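Sorkeslow exporters face longer wait at Vatcombe

Marble and tile firms sending goods through Vatcombe will have to lodge their customs papers two working days before loading from August, the Sorkeslow Chamber of Trade has told members. The present rule allows papers to be handed in on the morning of departure.

Hülya Akgül, who chairs the chamber's transport group, said the port had 218 containers waiting for clearance at the end of last week. Most were held up by missing weight certificates.

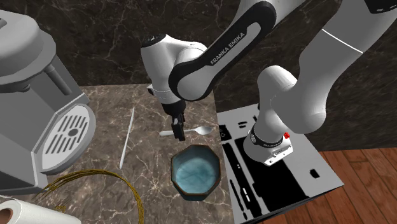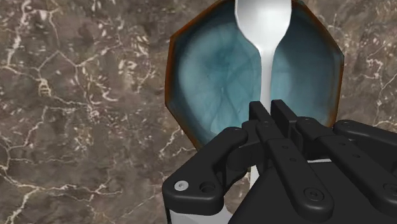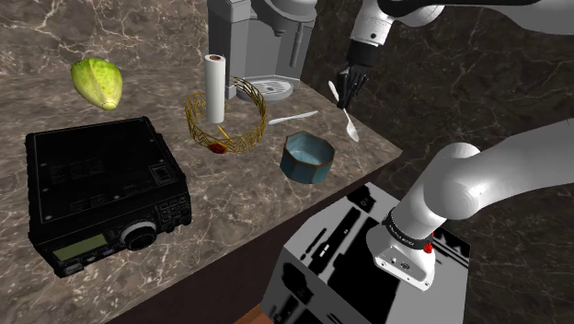 Stone makes up the largest share of what Sorkeslow sells abroad, and it is the trade most affected by the change. Buyers order by colour and veining, and a late slab can't easily be swapped for another. Brown marble with fine white veins, as on the countertop with the lettuce, is entered under the same heading as plain stone, but each slab must now be listed separately. Ferhat Yalçınkaya of Demirtaş said this would add a day's office work to every large order.

The handling charge stays at 1,000 per container. A late filing will cost 3,000, payable before release. Graseo, the freight agent, is taking bookings under the old rule until the end of July.

Members with questions should write to Kalliopi Makris at the chamber office. The new forms can be collected from the front desk.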